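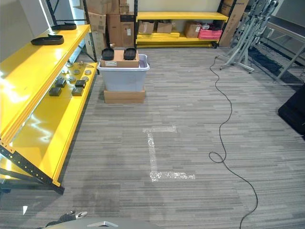

Minutes – storage and sorting room, monthly working meeting, May

Start 14:00. Chair: Pornthip Yimyam. Also present: stock control, packing, purchasing, building services. Apologies from Wernorum, whose written notes were read under item 3.

## 1. Minutes of the previous meeting

Accepted with one correction. Under "Shelf loads," the limit given for the upper shelves applied to an evenly spread load. The words "evenly spread" are to be added.

## 2. Matters carried over

2.1 Shelf labels. The first batch peeled at the corners. Purchasing has obtained a second type with a stronger adhesive and a matte face. Trial to run on one shelving unit only until the next meeting.

2.2 Inner cartons from Pillance. Still supplied in two depths under one part number. Pillance has confirmed that the shallower depth will be dropped once existing stock is used up. No date given. Open.

2.3 Spare shelf clips. Received and put away. Closed.

## 3. Shelving

3.1 Finish. The yellow shelves have a gloss finish and reflect the overhead lights. Stock control reported that small silvery parts are hard to pick out against the bright streaks when viewed from a standing position. The lower shelves are less affected. Options discussed:

- matte gray liner sheet, cut to shelf size
- shallow trays with a dark base
- moving the light fittings

Building services advised that moving the fittings would need a separate work order and would disturb the lighting at the door. Liner sheet preferred for the top shelf, trays for the lower one. Purchasing to get a price for both.

3.2 Loading. Wernorum's notes state 600 lb per shelf for the long unit, evenly spread, with the uprights standing on a firm base. Carpet was not covered in the notes. Building services will ask whether load plates are required under the feet. Until there is an answer, heavy cartons stay on the lower shelves of both units.

3.3 Bracing. The diagonal braces on the end frames are to remain in place. A request to remove one for easier access from the end of the long unit was declined. Access from the front is adequate.

3.4 Back wall unit. The lower shelf is in use for cardboard boxes and the pink bin of white packaging. Packing asked that the bin keep its place at the right end, which can be reached without moving a box. Agreed. The pink bin is for clean packaging only. Torn film and used tape go in the general waste.

## 4. Shoe soles

4.1 Location. Black soles are currently placed in more than one spot, including the top shelf of the long unit and the upper carton in the center of the room. Stock control asked for one fixed location. The top shelf was agreed for loose soles, with the front part kept for soles awaiting a check and the part toward the wall for soles already checked.

4.2 Orientation. Packing asked whether soles should be stored flat or on the heel. Upright soles take less surface and both faces can be inspected without handling. Flat soles do not tip. After discussion:

- On shelves: flat, tread down, no stacking.
- On the center carton during inspection: upright is allowed, one at each side of the carton top.
- In transit cartons: flat, with sheet between layers.

4.3 Pairing. The practice of keeping left and right in separate cartons was reviewed. The Jaidee order of 2000 soles was packed this way and took an extra shift to match up. Future orders are to be paired before they enter the room. Stock control to rewrite the intake sheet.

4.4 Marking. Ink stamps do not hold on the black compound. Paper tags on a loop were suggested for sample soles. Packing will try them.

## 5. Small hardware

5.1 Metal disks and black blocks. These are being kept together in a loose cluster on the lower shelf. Stock control objected on the grounds that the disks roll if the shelf is knocked. Packing replied that the two types are drawn together for the same job and that separate containers slow the work down. Compromise: one divided tray, disks on one side, blocks on the other. The tray stays on the lower shelf.

5.2 Reorder point. Set at 24 of each type. Purchasing noted that the disks are sold in boxes of 20, so an order will always overshoot slightly. Accepted.

5.3 Tools. Small tools and tool pieces are being left toward the back of the hardware shelf. They are to go back to the tool drawer at the end of each shift. A hook strip for the end frame was proposed, using the existing perforations in the upright. Building services to check the hole spacing before anything is ordered.

5.4 Damaged disks. Scratched disks may be used. Bent disks may not. Rejects go in an envelope marked with the month and are handed to stock control.

## 6. Center work position

6.1 Arrangement. The pale blue plastic bin stands on a flat cardboard box, with a labeled carton on top as the working surface. The height is acceptable to most staff. Two points were raised:

a) The flat box under the bin will compress over time. Replace it when the edges begin to crush, with one of the same thickness, so the working height does not change.

b) The bin has to take the weight of the carton. Foster, the supplier of the bins, gives no figure for the load on top. Packing will write to them. Keep the carton light in the meantime.

6.2 Carton label. The small white label is to face the person working. Anyone turning the carton should turn it back.

6.3 Permanent bench. Building services offered a folding bench from the upstairs store. It is deeper than the present arrangement and would narrow the aisle along the long shelving unit. Deferred. Measurements to be brought to the next meeting.

## 7. Floor

7.1 Tape. The white tape on the carpet forms a squared bracket, with one long side and two returns of unequal length. It is to be kept clear of cartons at all times. Packing asked whether the shorter return should be extended to match the other. The chair preferred to leave it until the bench question is settled. If strips lift, replace the whole strip. Patching leaves a ridge that catches carton edges.

7.2 Tape type. Low-residue cloth tape is to be used. Ordinary packing tape pulls the pile and is not permitted on the floor.

7.3 Cable. The thin black cable on the right side crosses open carpet and includes a loop. Building services classed it as a trip hazard. Agreed that the slack be taken up, the loop removed, and the run moved closer to the wall where its length allows. A low-profile cable cover will be fitted over any section that still has to cross a walking route.

7.4 Cleaning. The gray striped carpet hides dropped parts, the black blocks especially. A check by hand is to be made under the lowest shelves before vacuuming. The cleaning log should show who made the check.

## 8. Cardboard

8.1 Stack in the corner. The tall stack beside the back wall unit was discussed at length. Packing wishes to keep boxes made up, as this saves time at dispatch. Building services wants them flat. Decision: the stack may stay, but is not to rise above the level of the upper shelf. Any surplus is to be flattened and taken to the cardboard cage.

8.2 Large box. The large box leaning upright beside the shelving is to be tied to the upright or laid flat by whoever next needs the space. Stock control will establish whether it is still wanted. If no use is named before the next meeting it goes for recycling.

8.3 Sizes. The room now holds nearly 20 different carton sizes, of which packing uses a handful with any regularity. Packing to list the sizes to be kept. The list should give internal dimensions.

## 9. Other business

9.1 Purchasing asked that tape, liner sheet, and trays go on a single order to save on delivery. Agreed.

9.2 The room key has been returned late on several occasions. It is due back by 17:30.

## Actions

| Item | Action | By |
|---|---|---|
| 2.1 | Run label trial on one unit | Stock control |
| 3.1 | Price liner sheet and trays | Purchasing |
| 3.2 | Ask Wernorum about load plates on carpet | Building services |
| 4.3 | Rewrite intake sheet for paired soles | Stock control |
| 4.4 | Try loop tags on samples | Packing |
| 5.3 | Check hole spacing for hook strip | Building services |
| 6.1 | Write to Foster about bin load | Packing |
| 6.3 | Measure bench and aisle | Building services |
| 7.3 | Reroute cable, fit cover if needed | Building services |
| 8.2 | Establish use of large box | Stock control |
| 8.3 | List carton sizes to keep | Packing |

Meeting closed 15:25. Draft minutes to Pornthip Yimyam for approval before circulation.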